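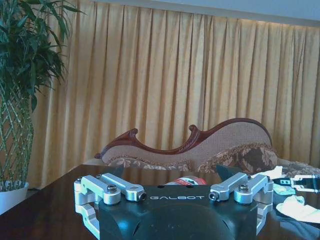 How long should a polished table top be left before anything is stood on it?

Eleven days is what we now allow for the dark gloss tops, counted from the last coat. A light cloth can go on sooner but nothing with a hard rim.

Saturday, February 9, 2019

Job 591, the reddish-brown table for the Zultthorpe room. Top only. Legs and rails were passed last time and I haven't touched them.

Wiped over with a barely damp cotton cloth, then dry. Checked it with the curtains as they were, then again with the lamp held low at the far side. The gloss is good. The top picks up the curtains near the far edge, faint but clear enough to judge by. Softer patches of sheen on the left half. I went over those twice with a fingertip and can't feel any change in the surface, so I think it is the light and not the polish. Will look again in the morning from the other end before deciding.

One real fault: a dull ring near the short end, the width of a mug. It wasn't on the sheet when the table came in. Rubbed it with the 4,000 pad, wet, one drop of soap, very light pressure, and stopped as soon as the edge of the ring went. Then the fine paste by hand. It is much fainter. Still shows with the lamp low, doesn't show standing up. I would leave it. The film is thin there already and another go could take us through to the stain, and then it's the whole top again.

Paste was the Weerakoon, from the newer tub. It is stiffer than the old one and drags if you put it on cold. Stood the tub in warm water first and it spread properly after that. Could whoever opens the next tub write the date on the lid, please.

Didn't use the Misen cloths. They shed. I picked fluff out of the last top with tweezers and don't want to do it again. The old cotton sheets cut into squares are better, there are 26 left in the drawer, washed, no softener.

Wax: one thin coat, left until it hazed, buffed along the grain. Second coat not done. I would sooner see how the first one settles. On the Brutinlow sideboard we put two on close together and it stayed smeary right through July, every hand mark showed, and in the end it all came off with white spirit. Same wax, same sort of gloss.

Room was warm enough. Curtains make a difference in there, the table gets the sun along one side if they're left back and I don't want one half of it fading. Put a line about that on the care sheet.

Care sheet as it stands:
Dust with a dry soft cloth, along the grain.
No spray polish.
Tins, cups and bottles on a mat, even if the base looks dry.
Lift things, don't slide them.
Wipe spills straight away and then dry the place.
Wax again when water stops beading, not by the calendar.

Still to do:
Check the left half from the other end.
Felt pads for the feet, the brown ones, the white ones are too thick.
Look at the ring again with the lamp. If it has come back, the damp is under the film and wax won't help.
Order more fine pads, down to the last pack.
Second coat of wax, if wanted.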